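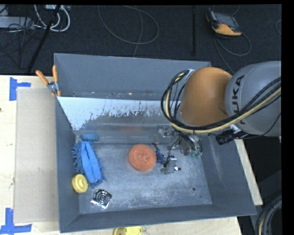
Gripper Trials at Tonport: Frequently Asked Questions

Last updated in July by Hui-mei Sin

What are you comparing?

We compare 3 grippers for picking mixed household items from a bin. Two of them are finger grippers, which we call the Gornuvier and the Flallarska. The third is a suction tool from Tsai. All of them are mounted on the same arm and get the same tasks.

Which items do you use?

The full set has 122 items. We prefer things that are cheap and easy to buy again, such as scrubbers, dusters and drain covers. A mesh scrubber is a good test for fingers, but suction has almost no chance with it. The drain cover is difficult for everybody when it lies flat.

How many picks does each gripper make?

Each gripper makes 600 attempts. After every 30 attempts we stop and look at the fingertips or the suction cup. If a part is worn, we write it in the log and change it.

What do you count as a successful pick?

The item must leave the bin and stay in the gripper until the arm reaches the drop position. If two items come out together, it is a failure, also when both arrive safely. Some visitors find this rule too strict. Wai-kit Yu, who wrote it, is willing to discuss it.

Why do you use a metal bin?

Our first bin was plastic and it bent when a finger pushed on the wall. The metal one stays in its shape. The disadvantage is reflection – colors from the items can appear on the metal, and the camera software sometimes takes a reflection for an object. Scratches on the floor of the bin give similar problems.

Did you teach the arm positions by hand?

Only the home position and the drop position, with the teach pendant. The picking points come from the camera.

Do cables influence the results?

Yes, more than we expected. With the finger grippers, a stiff cable bundle can limit how far the wrist turns. Zane Lūse changed the cable path two times before we started to count.

Can I send my own gripper?

Yes, if it weighs less than the limit of our arm and you can send a drawing of the mounting flange. Please write to Chia-jung Tseng before you ship anything. We return all hardware, but we cannot promise that the fingertips come back without marks.

Will you publish the failed picks?

Yes. The log will include every attempt, with the reason for failure where we know it. Cheng-en Tsang is still checking the entries for the suction tool.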